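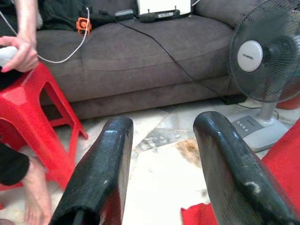

Lonby, January 29, 2022

Figure 3. Sofa seat in use as a surface for small equipment, with a red plastic stool to the left and a pedestal fan to the right.

4.2 The sofa seat as a working surface

Section 4.1 dealt with furniture made to hold things: shelves, side tables, media units. The present section deals with seating. In the interview material, residents rarely listed the sofa among the places where they kept or used equipment. In the photographic material it was one of the most frequent supports for small electrical items, second only to the kitchen counter. The difference between the two sources was first noted by Ochoa during the November coding round and was checked by Jaramillo against the floor plans before it was accepted as a finding.

The material comes from 21 households in the Arriaga district. All are apartments with a single main living area, and in most of them the sofa stands against a wall or within a short reach of one. Coders worked from photographs, one at a time, and did not consult the interviews until the coding of a household was complete. An item was coded as "resting" if the seat, arm or back of the sofa carried its weight, and as "adjacent" if it stood on the floor within 50 cm of the sofa base. Cables were coded separately from the devices they served, and a cable could receive a code even where one or both of its ends were hidden.

Figure 3 shows an arrangement with several of the features discussed below. A small orange fan rests on the seat cushion of a dark gray fabric sofa, attached to a white cable that loops down over the cushion. A thin black cable follows a separate path across the same cushion and goes out of sight below the sofa, near a black power adapter on the floor. The coders did not assume that this cable and this adapter belonged together, and the pair was entered as "near, connection not visible." Other equipment rests on the sofa further back, including a white boxy device on a black base with small knobs. It was entered under the general heading of small devices, type not determined.

4.2.1 Small fans and pedestal fans

Portable fans fell into two groups, and the groups differed in where they were placed. Pedestal fans stood on the floor, most often at one end of the sofa. They were seldom placed directly in front of it, where they would block the path to the rest of the room. Residents described the end position as fixed for the season. When asked why a particular end had been chosen, they usually named the wall outlet first and the direction of the air second.

Mini fans had no comparable home position. They were photographed on seat cushions, sofa arms, window sills, stacked books and, in one household, inside an open drawer. One resident reported moving hers "to whichever side I'm on." The fan in that household was a Trovar desk model bought for an office and brought home later. Its base was intended for a hard surface, and on the sofa it was kept upright by pushing it against a cushion.

The two groups were not substitutes. In households with both, the pedestal fan was described as serving the room and the mini fan as serving one person. Figure 3 contains one of each: the pedestal fan is to the right, and the orange fan is on the seat. Still photographs do not record airflow, and the state of a fan (on or off) was coded only when the resident had written it in the log.

A soft seat is a poor support for a device with a rear intake. Upholstery can cover part of a grille, and a light fan tips when somebody sits down beside it. Both problems were mentioned in interviews, the second more often than the first. None of the residents who mentioned tipping had stopped using the seat for this purpose. The usual response was to lay something flat under the fan, such as a tray, a magazine or the lid of a storage box.

4.2.2 Cable paths across upholstery

Three cable paths were distinguished. In a rear path the cable drops behind the sofa back. In an end path it passes over or around an arm. In a front path it crosses the seat and descends over the front edge to the floor. The front path is the shortest in only a few of the floor plans, and it places the cable where people sit. It was nevertheless common. The black cable in Figure 3 was coded as a front path on the evidence of its course over the cushion. The white cable was left without a path code, as its far end could not be followed.

The choice of path appears to depend on how tightly the sofa stands against the wall. Where there was no gap, residents could not retrieve a dropped plug without moving the sofa, and the rear path was avoided. Where a gap existed, it filled with extension leads, and some residents had lost track of which lead served which device. Jaramillo traced the leads in one such gap with the resident present. Two of them were connected at the wall and to nothing else.

The height of the sofa base also matters. A base panel that sits just above the floor leaves a slot wide enough for a cable and too narrow for most hands. Adapters then tend to collect at the front or at one end, where they can still be reached. Sofas on tall legs showed a different pattern, with power strips pushed well back underneath. The Numetti frame supplied with furnished apartments in the district is of the low type, and the households that had it account for most of the front paths in the sample.

Extension leads of 200 cm were the most common length in the logs. From a corner outlet, that length reaches the near end of a standard sofa and stops short of the far end. Devices used at the far end were therefore often run from their own longer cables, or moved to the near end to be charged.

4.2.3 Stools and textiles

Light stools were treated in the coding scheme as furniture of indefinite use. A plastic stool such as the red one in Figure 3 may be a seat, a step, a footrest or a table, and a single photograph does not settle which. The logs were more informative. Residents recorded moving stools more than any other piece of furniture, and the position of a stool in a photograph was a weak guide to its position later on the same day. For this reason stools were excluded from the adjacency counts in Table 4, although they were kept in the inventory.

Textiles over the sofa back were frequent and raised a different difficulty. A pile of dark fabric may be a throw, a garment or laundry. The coders entered all such items as "textile, draped," and no attempt was made to separate them. In interviews the sofa back was described as a place for clothing that had been worn once and would be worn again. It was also the part of the sofa from which items were cleared last, even before visitors.

4.2.4 Limits of the photographic coding

The full set holds nearly 800 photographs, unevenly distributed across households. Pictures taken from a low position show the floor, the base panel and the cables well and often lose the upper part of standing objects. Pictures from standing height have the opposite fault. Front paths may be overrepresented in the low pictures and rear paths are probably underrepresented in both. The counts in Table 4 should be read as minimum values, and comparisons between households have been restricted to photographs taken from similar heights.

Agreement between the two coders was high for resting items and lower for cables. Most disagreements concerned dark cables on dark upholstery. These were resolved by joint viewing, and cases that remained open were dropped from the path analysis and retained in the device inventory.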